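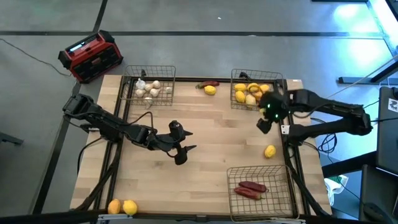

Slide 1. Garlic and lemons, each in its own wire basket, on the wooden table.

Speaker notes: Keeping garlic and lemons at home
Tülin Ateş, evening talk at the Merel cooking school, January

Good evening everybody, and thank you for coming in such cold weather. My name is Tülin Ateş. I grew up in a family that sold vegetables, and now I teach the storage part of the home cooking course in Merel. Please ask questions during the talk. If I speak too fast, raise your hand.

(Leave slide 1 on the screen while people sit down.)

I begin with baskets because it is the question I receive most often. People buy good garlic, they put it in a plastic bag, they close the bag, and after some weeks they call me and say the garlic is bad. The garlic was good. It could not breathe in the bag.

Look at the basket on the left, in the far corner. There is garlic in it, and the air can come from the sides as well as from the top. You can also see most of what you have. With a deep clay pot you see only the top, and the old bulbs stay at the bottom until spring.

(Pass the clay pot around. Say that the lid has holes, so it is also acceptable.)

Garlic, main points to say:
Keep it dry and out of the sun. A shelf away from the stove is fine.
Do not wash it before storing.
Do not break the bulb before you need it. When one clove is taken, the rest should be used in the next week or so.
In the fridge, whole bulbs often start to grow a green shoot. You can eat the shoot, but the taste is stronger.
If a bulb feels light and soft when you press it, take it out.

My mother pressed every bulb with her thumb when she passed the basket. As a child I thought it was only a habit.

Now the lemons. They are in the other far basket, on the right. I would like you to notice that they are not all the same yellow. One is paler and one is closer to orange. When I buy fruit I do not worry much about this. I take it in my hand. A heavy lemon with thin skin usually has more juice, and a light one with thick skin is better for the peel.

(Hold up the lemon from the table. Let the first row feel the weight of both.)

A basket is good for lemons only if you use them soon. In a heated kitchen they become hard after one week, sometimes earlier. So I tell my students to put 3 or 4 in the basket for daily cooking and the others in the fridge, in a closed bag. Yes, here the closed bag is correct. Lemon loses water through the skin and the bag keeps it. For garlic we want the opposite. If you remember one thing from tonight, please remember this.

Somebody will ask: can they be in the same basket? You can do it for a day. For longer I prefer two baskets. One lemon with mold makes everything near it wet, and wet is the worst thing for garlic. Also the dry skins of the garlic fall everywhere and stick to the fruit.

Cleaning. Wire is easy. Empty the basket, shake it over the sink, wash with warm water and a little soap, and dry it very well before you put anything back. I do it roughly every 2 weeks. Check the corners, because garlic skin stays there.

Where to buy. The shop Rikmont near the bus station has wire baskets in several sizes. In Kozan Street there is a cheaper place, but check that the wire ends are not sharp. Take a basket that is wide and low if you have the space for it.

(If there is time: tell the story of the garlic braid in my aunt's bathroom. If it is after 7:30, skip it.)

Practical part. Please come to the front table in small groups. Choose one bulb you would keep and one you would use tonight, and tell your neighbor why. After this we make the lemon and garlic dressing from the Virnlow handout, page 2.

Remember to collect the clay pot.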